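Flolia Recipe Card Collection
Version 2

Contents

Flolia is a set of 711 handwritten recipe cards, typed out and lightly tagged. The cards come from kitchen drawers and church sale boxes in the town of Drolitz. Most were written by home cooks between the end of the war and the arrival of cheap printed cookbooks. Each card is one record.

The scans are not part of this release. Only the typed text and the tags are.
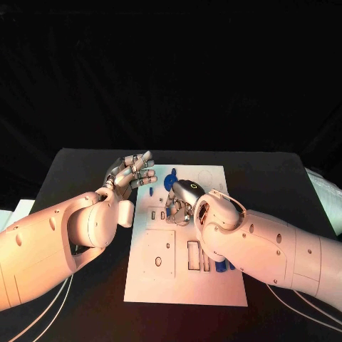
Files

cards.csv has one row per card. The columns are card_id, title, body, yield, category, language and notes.
units.csv lists every unit of measure found on the cards, with our best guess in grams or milliliters.
changes.txt lists what is different from version 1.

All files are UTF-8 with Unix line endings. The body column keeps the line breaks from the card, so use a real CSV reader and don't split on newlines.

How the text was typed

Aoi Kamata typed the first 700 cards. The last batch came in April and was typed by Lajos Jakab. Spelling was left as written. If a word could not be read, it appears as [?]. Crossed-out words were dropped unless the correction changed an amount, in which case both amounts are in the notes column.

Oven settings are a weak spot. Many cards say "medium oven" or "hot oven" and nothing else. We did not turn these into degrees.

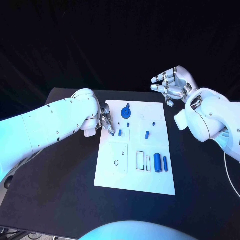

Categories

There are 15 categories, from "soup" to "preserves". A card gets exactly one. Filled dumplings go under "dough" even when the filling is meat. Cards for cough syrup, shoe polish and the like are under "household" and should be filtered out if you only want food.

Duplicates

The same plum cake shows up many times with small changes. We kept all of these. Two cards count as duplicates only if the text matches letter for letter, and those were merged in version 2. Merged cards keep the lower card_id.

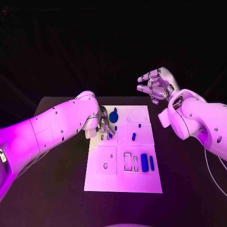
Two arms over the white board on the dark table.

Loading

In Juhl, open cards.csv with the "quoted text" option turned on. In a spreadsheet, set the yield column to text first or entries such as "3-4" will turn into dates.

Known problems

The language column is wrong for some cards that switch language halfway down.
"Cup" in units.csv is a coffee cup on older cards and a measuring cup on newer ones. The date of a card is rarely known, so the value given is a compromise.
Several titles are only a person's first name. That is what the card says.
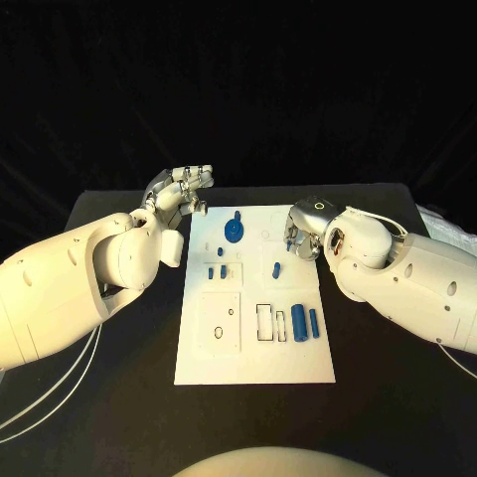
Lelteo wrote in after version 1 to say that the "glass" unit was set too high, that a glass in those kitchens meant the small mustard jar, and that the dumpling dough came out like soup at our value. The unit was lowered in version 2 and the old value is in changes.txt.

Use

Free to copy, change and share. Please name the collection and the version number. The recipes have not been tested, and the canning times on the preserves cards should not be followed.

Corrections are welcome. Give the card_id and the line you think is wrong.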